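Keeping Red Things Red (and Everything Else Not Pink)
Posted 16 Feb 2019 in Laundry

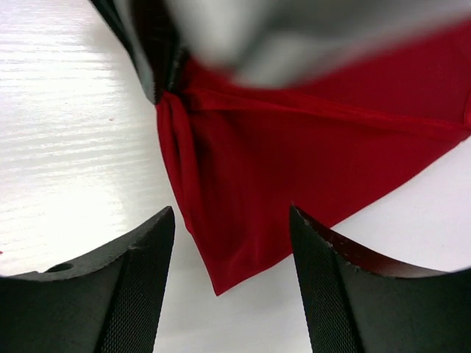

Red cloth on a white tabletop, partway folded.

Every household has one pink load in its history. Ours was in July, and it took a set of bath towels and one of Geert's good shirts. Geert Jacobs wears the shirt to this day. He says it's salmon.

Test before you trust. Dampen a hidden bit of hem, press a white rag on it and count to 15. If the rag comes up pink, that item washes alone until it behaves. The label will say "wash with like colors," which is the manufacturer's way of saying good luck.

Cold water, short cycle, inside out. Go easy on the detergent too. The cap holds enough for a small hotel and the line you want is the faint one near the bottom that you need a flashlight to find.

About vinegar: my aunt in Tomthorpe swears a cup of it sets the dye. It doesn't, at least not in anything you bought from a store this century. It will make the basement smell like a pickle.

Don't leave a wet red anything sitting in the drum on top of something pale. Five minutes is fine. Overnight is how we got salmon.

Dry in the shade. I hung napkins in a south window for 2 weeks once and got a very nice ombré.

Fold them once they're completely dry, and shift the crease every so often or you'll wear a pale line right down the middle. Thin smooth fabric slides around, so fold on a table and smooth each layer with the side of your hand. I iron on the wrong side, medium heat, when company is coming. Otherwise I stack the dictionary on them.

Already pink? Don't put it in the dryer. Rewash right away, by itself, and check it while it's still wet.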